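A countertop is the horizontal work surface of a kitchen, usually fixed over base cabinets. In the Prantl system, slabs are 30 mm thick and overhang the cabinet face by 10 mm.

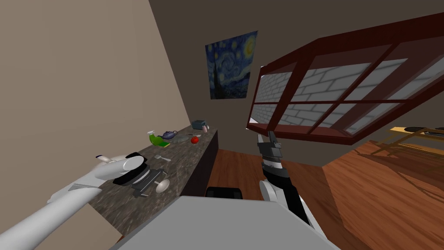

Granite is graded by color and grain before cutting. Fine, even stone is sold for long runs, where seams are hard to hide. Mottled brown and gray granite, with a darker front face, masks crumbs and small chips between cleanings. Sealer is renewed every 5 years.

Edge profiles include eased, beveled and bullnose.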